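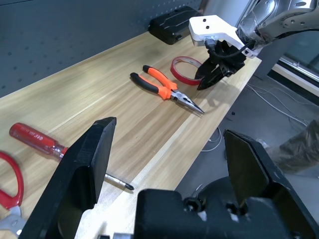 Ticket: saldo de vacaciones y horas extra mal calculados en Eludden
Abierto por: Citlali Cisneros, administración de personal, Istham
Estado: resuelto, con un punto pendiente

Hola otra vez, soy Citlali, la de las nóminas. Voy apuntando todo en el mismo ticket para no abrir cinco, que luego me pierdo yo y os perdéis vosotros.

El problema: desde el cierre de enero, a la gente que pasó de jornada parcial a completa Eludden le muestra un saldo de vacaciones que no cuadra con el contrato. A una compañera del taller le salen 32 días disponibles. ¡Ojalá! Y cuando exporto a Kassa para preparar la nómina, las horas extra de esas mismas personas aparecen a cero, aunque en el portal están aprobadas y con su firma del encargado y todo.

Mensaje que me da Kassa al importar: "Registro omitido: contrato sin vigencia". Lo he copiado tal cual.

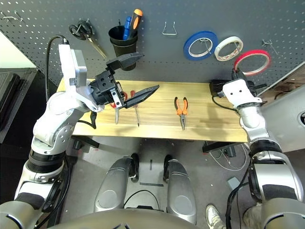

Lo que he probado hasta ahora

Primero, lo de siempre: cerrar sesión, borrar la caché, otro navegador. Igual.

Luego volví a generar la exportación solo para el taller. Igual también, pero me fijé en que las fichas omitidas tienen todas dos contratos, el viejo y el nuevo, y que el viejo no tiene fecha de fin. En el resto de la plantilla no pasa.

Probé a ponerle fecha de fin al contrato viejo en una sola ficha (la mía, por si rompía algo, que yo también cambié de jornada). El saldo se corrigió al momento. Las horas extra seguían a cero. Aquí ya me rendí y me fui a por un café.
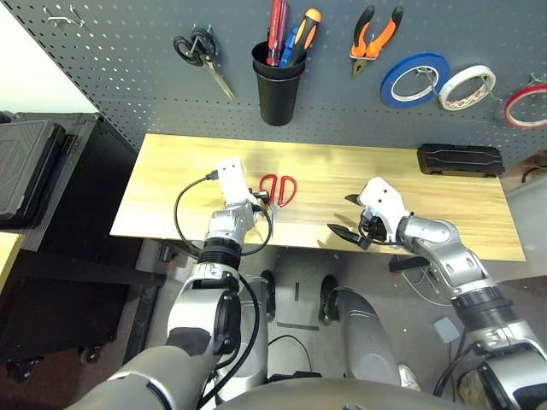 Tijeras de mango rojo en la mesa de trabajo

Actualización, 3 de marzo de 2019

Sí, ya sé que es domingo, pero la nómina no espera. Me ha contestado Jarmila Tichý, de soporte, y copio lo importante de su correo para que quede aquí:

"La actualización de enero dejó de cerrar automáticamente el contrato anterior al crear uno nuevo. El portal suma entonces los días de los dos. Kassa, al encontrar dos contratos abiertos, descarta las horas. Después de corregir las fechas hay que recalcular el periodo desde Administración > Periodos > Recalcular, porque si no se queda con los datos antiguos."

O sea, que me faltaba recalcular. Lo hice con mi ficha y salieron las horas extra, las 2 que tenía aprobadas. Con eso me animé y fui a por las demás.
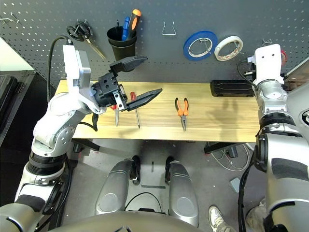
Tardé bastante más de lo que pensaba, la verdad, porque el listado de contratos no se puede filtrar por "sin fecha de fin" y lo tuve que ordenar a mano en una hoja de cálculo. Son 600 líneas contando los históricos. De ahí salieron 65 contratos que había que cerrar. Jarmila me pasó una plantilla de carga masiva — bendita sea — y con eso entraron todos de una vez. Recalculé, exporté y Kassa no omitió ningún registro.

Ojo con una cosa si alguien lee esto más adelante: la fecha de fin tiene que ser el día anterior al inicio del contrato nuevo. Si pones el mismo día, el portal lo acepta sin protestar y te cuenta ese día doble.

Pendiente

En la sede de Loline hay personas con excedencia entre un contrato y otro, y ahí no quiero tocar nada hasta saber cómo trata Eludden la antigüedad. Para nosotros cuenta desde el primer contrato y así tiene que salir en el recibo. Jarmila, ¿me lo confirmas tú o abro otro ticket?

También os pido el filtro de contratos sin cerrar, por favor. Gracias por contestar en fin de semana, ¡un abrazo!

Citlali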